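Margaritis, part 6: wrist harness, head tilt, and the first floor-level work

The left wrist harness failed again in February, in the same place as before, 11 mm behind the connector. The conductor broke inside the insulation and the jacket looked fine, so the fault showed up as a hand that dropped off the bus for a few milliseconds whenever the forearm rolled past a certain angle. I spent two evenings blaming the bus terminator. Frans Van Leeuwen found the break by flexing the cable between his fingers with a meter clipped across it, which I should have done first.

For anyone who hasn't read the earlier parts: Margaritis is the two-armed machine we are building in the shared workshop in Lullinville. Frans did most of the mechanical work on the arms. Lambros Nikolaidis wrote the motion code. I do wiring, power, and whatever is left. The goal for this stage is modest. The robot should reach things lying on a carpet next to a couch, close a hand on them, and lift them to seat height. Couch cushions and cleaning cloths are the test objects. They are soft, they are cheap, and a bad command does not break anything.

The harness

The old harness ran straight from the forearm into the wrist with a cable tie at each end. That puts all the roll motion into the shortest free section. It was a bad layout and I knew it was a bad layout when I did it, but it got the hand moving in time for the open evening and then it stayed.

The new one has a service loop outside the forearm. The cable leaves the housing, hangs in an open loop, and comes back in with enough slack that wrist roll only changes the shape of the loop. I lost some tidiness and a bit of clearance. The clamps are now proper two-piece clamps with a radiused mouth, printed with the layer lines running along the cable so they don't act as a file.

Loop length took some trial and error. Too short and it pulls at full roll. Too long and it drags on the floor when the hand is down, which is exactly where the hand is going to be for this job. I settled on 108 mm of free cable on the left. The right is the same length, even though it has never failed. I don't want two different part lists for one cable.

I also moved the motor power off the signal bundle. They now share the clamps but have separate jackets, and the shield is tied at the torso end only. Bus errors went down. I changed the jacket and the shield on the same day, so I can't say which of them did it. Lambros has pointed this out more than once.

Head tilt

The head camera used to look out level, which was good for driving around and useless for anything near the robot's own base. With the hands down low they left the view completely. Frans reworked the neck bracket so the camera can pitch down to 62 degrees below level. At that angle it sees the top of the torso shell, both hands, and the stretch of floor where they can meet.

Seeing the torso in every picture is a small nuisance for the object detector, which liked to report the shell as a bowl. Lambros masks it out now. The mask is a hand-drawn polygon stored with the tilt angle, one polygon per angle, and we only use four angles. An automatic mask from the joint model would be more elegant. The polygon took him less time than our discussion of the automatic mask.

The new bracket has one defect. There is a little play in the pitch axis, and when the arms accelerate the camera nods. You can see it in the logs as a small shift in every object on the floor at the same moment. For now we wait until the arms have stopped before taking a position. A spring to preload the joint is on the list.

Calibration

Arm-to-camera calibration was done with the usual checkerboard, held in one hand and moved through a set of poses. I did the set twice, once with the arms high and once with the hands just off the floor. The results didn't agree. The error grew toward the floor and was worse on the left.

I went looking for a software reason, since the alternative was taking the shoulder apart. Evdokia Kyriakidis, who had only come in to use the drill press, put a hand under the left elbow and lifted. It moved. The shoulder clamp had two bolts at the right torque and two that had never been tightened past finger tight. After fixing that, the two sets agreed well enough that I stopped looking.

The calibration routine now starts with a line printed to the console: CHECK SHOULDER BOLTS. It waits for a key press. Everyone hates it already.

Working at floor height

We had been testing over a bench. A bench is flat, it is at a comfortable height, and nothing sticks out over it. A couch has a front face, arms that stick out, and a seat edge right where the forearm wants to go on its way down. The planner's first answer for almost any object close to the couch was to pass through the seat.

The couch is now in the collision model as three boxes: seat, back, and arm. The boxes are padded on the side facing the robot and have no padding at the bottom. With padding all the way down, anything leaning against the base of the couch counts as being inside the couch, and the planner refuses to go near it. Without it the fingers may brush the upholstery. I can live with that. Finger current is capped low for this stage, and the hand backs off as soon as the cap is reached.

The carpet was more trouble than I expected. It has a streaky gray stripe, and stereo matching along a repeating stripe is poor. The depth map came back with shallow trenches in the floor, in the direction of the stripes. Lambros fits a single plane to the whole floor area and throws away the depth for anything that lies close to it. This costs us very thin objects. A cloth that is crumpled stands up enough to survive. A cloth lying flat disappears into the floor, so we find those by color, and a gray cloth on this carpet would defeat us completely. We don't own a gray cloth and I intend to keep it that way.

Cushions are easier to see and harder to hold. The hand opens wide enough for a corner or an edge but not for the full width, so a cushion standing upright gets both hands, one from each side, closing in together. For that the arms need matched timing. If one side arrives early it pushes the cushion into the other hand and the whole thing rotates. A cushion resting on its side is a one-hand job by the nearest corner, provided the corner faces the robot.

Chrysanthi Stefanou pulled two views from the head camera at the lower tilt setting, with both hands in view: one beside the end of the couch with the blue cloth on the carpet, one facing it with the cushions out. 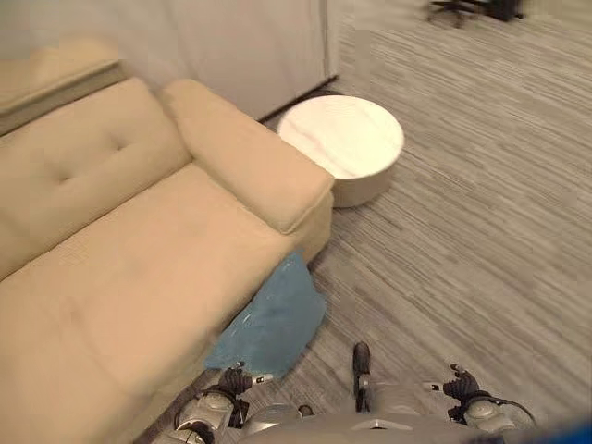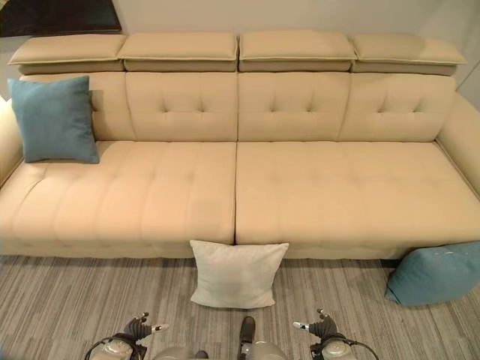
Photos: Margaritis head camera. Export by Chrysanthi Stefanou.

The cloth position is the awkward one. It lies right against the base of the couch next to the armrest, so the left forearm has to come down alongside the seat with very little room. In the second view the hands are open on either side of the white cushion, which is the stance I described above for a two-handed pick. The teal one at lower right is nearer the limit of the right arm. The cable loops are visible at the bottom of that view too, and I'd like the left one to sit closer to the forearm.

Both views have black fingers over gray carpet, and the contrast is lower than I want. The white fingertips are the easiest thing on either hand to find by eye. Lambros wants to try tracking them directly as a check on the joint angles, which would also tell us when a shoulder clamp is slipping. I am in favor.

Software notes

The arm controllers are still on the Herilport boards. I know the newer revision fixes the watchdog problem. Ours restart in under a second when the watchdog trips, the arm holds position on the brakes in the meantime, and I'm not rewiring the torso for that.

Logging now writes joint positions, motor currents, and camera pictures to one file with one clock. Before this there were three files and three clocks, and the largest offset between them was long enough to make a finger appear to close before it was told to. If you are at the start of a build like this, do the clock first. I did it last and then had to throw away most of the winter's data.

The finger current cap is set in one place and read by everything. There was a second copy of it in Lambros's test script, with a higher value. We found it when a hand squeezed a cushion much harder than it should have. The cushion was fine.

Parts and cost

Cable, clamps, and connectors came from Kostamgate, who sell short lengths of high-flex cable without making you buy a reel. I ordered enough for two more harnesses per side. The bracket is cut from scrap and cost us a morning. Bolts were from the drawer, including, presumably, the two that weren't tightened.

Still open:

Preload spring for the head pitch axis.
Shorter path for the left cable loop where it leaves the wrist.
Matched arm timing with the load included. At the moment it is only matched for empty hands.
Flat cloths.
A cover for the emergency stop, which I have now pressed twice with my hip.

Next session is Saturday. Frans is bringing the spring and I'm bringing the torque wrench. If the clamps hold, part 7 will be about lifting to seat height and letting go, and if they don't it will be about clamps.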